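版块：吃喝杂谈 > 连锁与新店
主题：Plirkesero 要在 Mirkau 开第二家店了，大家怎么看？

楼主 半碗辣汤
发表于 25/02/2018

刚从老城那边回来，路过火车站后面那条街，原来卖窗帘的铺子整个拿红纸糊上了，上面印着 Plirkesero 的大鸡头标志，底下写"八月见"。我站在马路对面愣了好一会儿！等了这么久，终于不用每次想吃炸鸡饭都坐车跑到河对岸去了。

没吃过的朋友我简单说两句：他们家就是炸鸡配米饭，浇一勺偏甜的肉汁，再给你一小撮酸萝卜。听着普通，可是那个鸡皮是真的脆，放到肉汁里泡一会儿还有嚼头。我第一次去是陪表妹，本来嫌连锁店没意思，结果自己吃完又去排了一次队（表妹到现在还拿这事笑话我）。

想问问大家：有没有人知道新店多大、有没有堂食？还有菜单会不会跟河对岸那家一样？我最惦记的是早餐那个蒜香饭，河对岸那家只卖到十点，我周末从来没赶上过。

2楼 站前街老住户
堂食肯定有。我就住那栋楼的斜对面，前阵子施工队在里面砌墙，我下楼倒垃圾的时候探头看过一眼，地方比窗帘铺子那时候大多了，应该是把隔壁修鞋的那间也打通了。听工头说是40个座位，信不信由你。

我个人不太高兴。不是针对炸鸡，是那条街晚上本来就停不下车，再来一家外卖骑手排队的店，我看以后半夜都别想安静了。

3楼 糖醋不加糖
40个座位哪够啊！河对岸那家开张那天我去了，排队排到药房门口，我前面一位大姐还带了折叠椅和毛线，织了半只袜子才轮到她。新店头一个月我是不打算去的，谁爱挤谁挤。

另外楼主说的蒜香饭，我劝你别抱太大希望。我同事在 Zupan 的中央厨房干过，说早餐要单独一条线，地方小的店一般不做。

4楼 半碗辣汤（楼主）
回复3楼：别呀！我就指着这个活呢。不过 Zupan 跟 Plirkesero 是一家吗？我一直以为 Zupan 就是卖冷冻面团的。

5楼 糖醋不加糖
回复4楼：不是一家，Zupan 给好几家连锁供面包和酱料，Plirkesero 也在里面。我同事说的是他们送货那边看到的情况，所以我也只是转述，错了别打我。

6楼 Doina Perić
我来唱个反调。每次有连锁店进来大家都激动得不行，可是想想看，站前街原来有两家做米饭套餐的小馆子，其中一家是 Viorica Stoyanova 开的，就是拐角那个绿门的。她的炖鸡腿饭比 Plirkesero 便宜，鸡腿也大，还送汤。她家中午现在就已经坐不满了，等八月那边一开张，我真替她担心。

你们想吃炸鸡我不拦着，去之前也顺路照顾一下老店行不行。

7楼 铁锅不粘
回复6楼：绿门那家我也吃过，鸡腿饭确实好，但是姐，它下午两点就关门啊！我们上晚班的下了班能去哪？炸鸡店开到十一点，就冲这个我也得投它一票。

再说炖鸡和炸鸡也不是一码事，我吃火锅也没影响我吃饺子。

8楼 Doina Perić
回复7楼：晚班的难处我承认。可你说不影响，我不同意。人一个礼拜在外面吃饭的钱就那么多，花在这边，那边就少一份。前年那家汤面馆怎么没的，大家都看见了。

9楼 站前街老住户
汤面馆那是房租涨的，跟连锁店没关系。房东是我老邻居，他自己跟我讲的，还挺得意，气得我那年过年没给他送糕。

10楼 Kalliopi Todorova
我在河对岸那家打过一年工（早就不干了，所以敢说话），给大家补充几句。

鸡是冷藏送来的，不是冻的，这点我可以拍胸脯。腌料是成包的，店里自己拌。肉汁是粉冲的，对不起让大家失望了，但是火候看人，有个晚班的师傅冲得特别顺，别人冲的总有疙瘩，所以你们觉得"今天味道不一样"不是错觉。

蒜香饭：我在的时候早餐一天最多卖2锅，卖完就撤牌子，根本等不到十点。楼主想吃就得早起，没有别的办法哈哈。

新店有没有早餐我不清楚，我走的时候他们还在吵这件事，店长想做，上面嫌人工贵。

11楼 半碗辣汤（楼主）
回复10楼：天哪原来是粉冲的！我说我在家怎么熬都熬不出那个味道，我用鸡架熬了一个下午！！

不过我不嫌弃，粉冲的我也爱。请问那个腌料里是不是有鱼露？我总觉得有一点点腥甜。

12楼 Kalliopi Todorova
回复11楼：配料表上字太小，我没认真看过，不敢乱说。我自己在家做是放鱼露的，再加一点白胡椒和青柠汁，腌一夜，味道有八分像。裹粉的时候粉里洒几滴水，搓一搓，出来的鳞片才多。

13楼 Jasmina Kelmendi
哎，我说说价钱吧，你们怎么都不提价钱。河对岸那家两块鸡的套餐上个月又涨了，饮料还从大杯换成了中杯，换得悄悄的，杯子做得细高细高，乍一看还以为没变。我拿回家倒进自己的杯子里比过，少了一大截。

还有那个 Skinside，就是专做脆皮鸡皮小吃的那个摊子，以前在 Plirkesero 门口摆的，一纸筒才一点点钱，现在也不见了，有人知道搬哪去了吗？他们家撒辣椒盐的那款我想了一个冬天。

14楼 铁锅不粘
回复13楼：Skinside 搬到体育馆旁边了，周末有比赛的时候才出来。上次我买的时候排在我后面的小孩急得直跺脚，怕卖完。味道没变，纸筒小了一号。

15楼 糖醋不加糖
什么都小了一号，就我的裤子没有。

说回新店，我倒觉得大家不用吵。Doina 说的我懂，我也常去绿门那家，老板娘认得我，不用开口就给我多盛一勺米饭。可是站前街这几年晚上黑灯瞎火的，我妈下了车都不敢一个人走，多一家亮着灯的店，我举双手欢迎。

16楼 Nermina Obradović
潜水很久了，看到这个帖子忍不住冒出来。我小时候家里就是开小饭馆的，所以两边的话我都听得进去。

我爸那时候对面也开过一家连锁的汉堡店，他愁得好几天没睡着。后来他想了个办法，把午饭改成可以单点，半份饭也卖，学生买了汉堡嫌不饱，又跑过来要半份土豆烩饭，生意反倒稳住了。当然这是老早以前的事，那时候房租也不是现在这个数，我不敢说放到今天还管用。

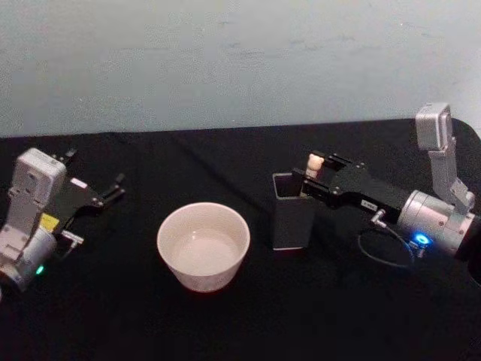

我最怀念的其实是他盛饭的那股认真劲，一勺压平，再添半勺，说这样端上桌才像样子。连锁店的饭都是拿模子扣出来的，圆圆一坨，吃是能吃，就是少了点什么。Viorica 那家的饭也是拿勺子盛的，光为这个我每个月都要去几次。

炸鸡我八月也会去尝，我外甥已经跟我预约好了，还指定要坐靠窗。

17楼 Doina Perić
回复16楼：半份饭这个主意好，我明天中午去吃饭就跟 Viorica 讲。她脾气倔，不一定听，但是她听得进别家饭馆的事，我就说是你爸的办法，行吧？

18楼 Nermina Obradović
回复17楼：行啊，你尽管说！我爸要是知道了能高兴一个礼拜。

19楼 站前街老住户
你们聊得热闹，停车的事还是没人理我。我今天又去看了一眼，门口那块卸货区画了新线，占掉我平时停车的地方。我打算写信给区里，有没有住附近的愿意一起签个名？私信我。

20楼 铁锅不粘
回复19楼：签名我可以，但是先说好，我只反对停车，不反对鸡。

21楼 Jasmina Kelmendi
有人传开业头400个客人送一份鸡皮，我朋友在他们招工的摊位上听来的，没见着传单，大家先别当真。要是真的，3楼那位你还"头一个月不去"吗？

22楼 糖醋不加糖
回复21楼：……我去借把折叠椅。

23楼 半碗辣汤（楼主）
回来更新：刚才打电话到河对岸那家问了，接电话的小姑娘很客气，说新店的菜单还没发下来，早餐做不做她也不知道，让我七月底再问。堂食确定有。外卖窗口开在侧面那条巷子里，不对着站前街，2楼的老住户也许能稍微松口气？

另外我照12楼的法子腌了一盒鸡翅，在冰箱里了，明天炸出来跟大家汇报。粉里到底洒几滴水啊，有没有个准数？

24楼 Kalliopi Todorova
回复23楼：一碗粉，两三勺水，用手指头弹进去，搓到有小疙瘩就停。油别太满，第一遍炸完要晾一会儿再下第二遍。

25楼 站前街老住户
巷子里？巷子里是我卧室的窗户啊！！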